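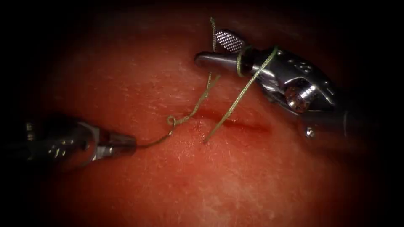
1/ Stitching, and who does it. I've been a surgical tech at Fulcombe for most of my working life, and since spring part of my week has gone to the practice bench, where the Cunex system is learning to put in sutures with two instruments and no hands on the controls. People keep asking me what it's like, so make yourself a coffee, I do go on.

2/ First thing, it changed where I look. With a surgeon driving, I watch the surgeon. You learn the little pause before somebody wants the scissors, and after enough years you're already holding them out. At the bench there's no shoulder to read, so I watch the thread and the jaws on the monitor, and my eyes are tired by lunch in a way they never used to be.

3/ Milan Vermeulen sits next to me with his thumb on the stop pedal. He's a surgeon and a lovely, patient man, and he says the hardest part of his new job is leaving his foot alone (yes, I told him, thumb or foot, pick one – we have both kinds of stop and he fusses with each).

4/ We also write everything down now. Every stitch gets a line in the log: thread, bite, tension, who was watching, whether anyone stepped in. The log stood at 578 lines when I went home last night, and 36 of those, which leaves 542, have a note from one of us saying we took over. I used to finish a shift with sore feet. Now it's sore feet and typing.
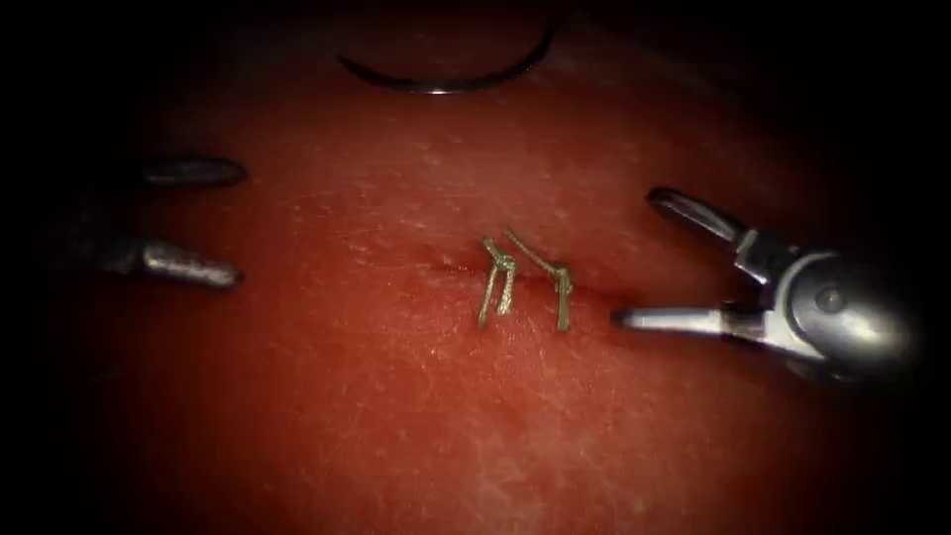
Is the system going to replace the techs?

Our department has kept every tech it had, and the plan we were shown moves some of our hours from the table to setup, checking and the log. I'd like that in writing past next year, and I've said so.

6/ What I worry about more is the young ones. Lahcen Tahiri is in his second year of training and he learned his knots the way we all did, over and over, on whatever would hold still. If the easy closures go to a machine, where does the next Lahcen get his 200 bad knots out of the way? We asked for protected bench time for trainees and we got two afternoons a week, which is a start!

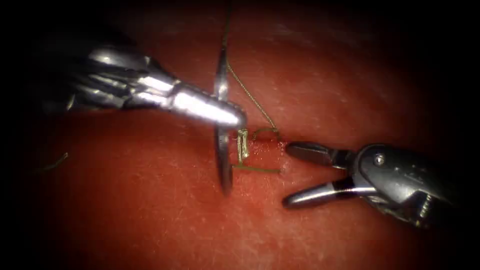
Left driver on the needle, right grasper open.

7/ This part of the job is where I've come to enjoy myself, I'll admit. Needle handling used to be something I only saw past somebody's elbow. Now it's on a big monitor and the whole room can talk about it – Lahcen asks why the angle is what it is, Milan tries to explain, and half the time he has to stop and think, because his hands have known it for so long that he never needed the words.
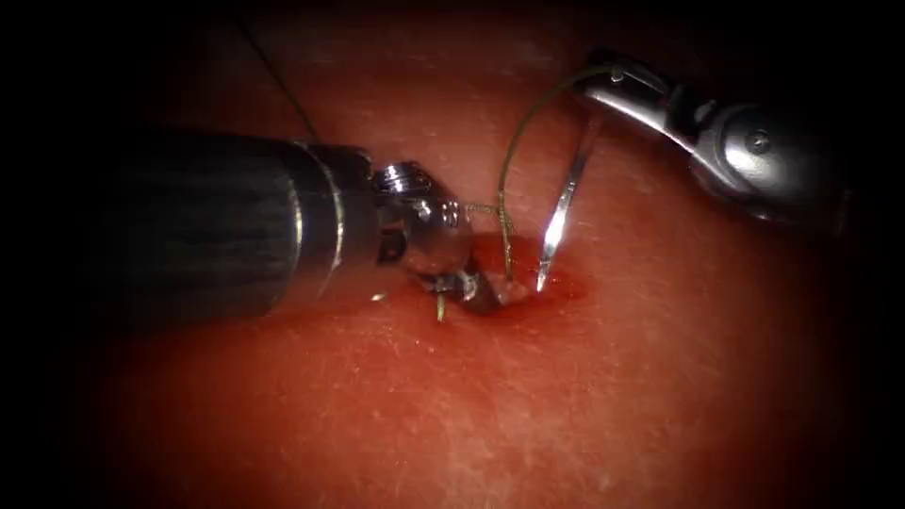
Garkamham, December – Over at our sister site this week to help them set up their own bench. Same questions from the techs there, nearly word for word, so I gave the same answers and brought cookies.

9/ They wanted to know who's responsible when it goes wrong. At our place the person on the stop is in charge of the bench, full stop, and that person can't be doing anything else, not even answering the phone. Please get that settled before you unpack a single crate.

10/ Back at Fulcombe tomorrow, early. If you work next to one of these, any make, tell me how your shifts have changed. I read all the replies, even if it takes me till the weekend.

Contact | © Fulcombe Bench Notes | Back to top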